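Laying the table, slowly
April
Words: Sheldon Chisholm

The robotics club at Hawthorne meets on Saturday in the food technology room, where the benches are the right height and the extractor fan cannot be turned off. There are 13 members this year, split into two teams, and both are working towards the same task: the household round of the Sirkside, a regional contest for schools and colleges in which a single arm must sort and lay out ordinary tableware in under five minutes.

The rules run to 12 pages. The arm may not be steered by hand during a scored run. The objects are known beforehand but their positions are not. Cutlery left across the edge of a plate costs a point, and a dropped item costs 5. Teams may use any arm within the weight limit, and Hawthorne's is a six-jointed model the students have named Balto.

Balto learns from examples. A student guides it through a job by way of a second, smaller arm, while the joint angles and the view from a camera at the wrist are stored together. After enough of these runs the recordings are used to train a program called Plita, which the older team wrote over the winter and which takes in the wrist view and gives back the next small movement. The club had 115 usable runs at the last count. A run is thrown out if the student pauses too long, since Plita copies pauses as faithfully as anything else. An early version would approach a cup, stop above it and remain there until the power was cut.

Most of the work is less interesting than that. The fingers have to be checked for play before each session. The lighting is a constant complaint: the room faces west, and a program trained on morning runs loses accuracy by three in the afternoon. The team tried blinds, then gave up and recorded at both ends of the day. The newer members spend their first month moving objects between runs and writing down what went wrong, in a shared notebook with columns for grip, approach and release.

Cutlery is the hard part. A bowl offers a rim at any angle and forgives a poor approach. A fork lying flat offers very little height to close on, and the fingers must come down almost to the surface without pressing into it – a few millimetres too low and the arm trips its own force limit and stops. Two pieces side by side are worse again, as the program has to settle on one of them and stay with it. The first attempts at this wavered between the two and closed on the gap.
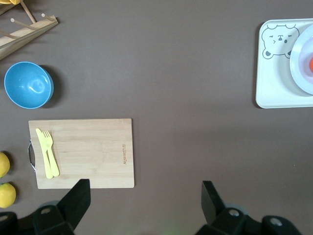 Sheldon, I would argue the cutlery problem is mostly one of approach angle, and that your teams will get further by tilting the wrist than by recording more runs. We lost most of a season to the straight-down approach before anyone tried it. Once the fingers came in along the handle, our failures in the notebook moved from grip to release, where they were easier to fix. – Reader's comment, by email

The older team has since begun a set of tilted runs, kept apart from the rest so that the two can be compared. The younger team is staying with the vertical approach until the contest, on the grounds that changing it now would mean starting the recordings again. Both will use the same arm on the day, with a changeover of 12 minutes between them to load the program and check the fingers.

Related
Plita: notes on training from small sets
Sirkside household round, rules and scoring
Choosing a second arm for guided recording
Soldering in a room with no windows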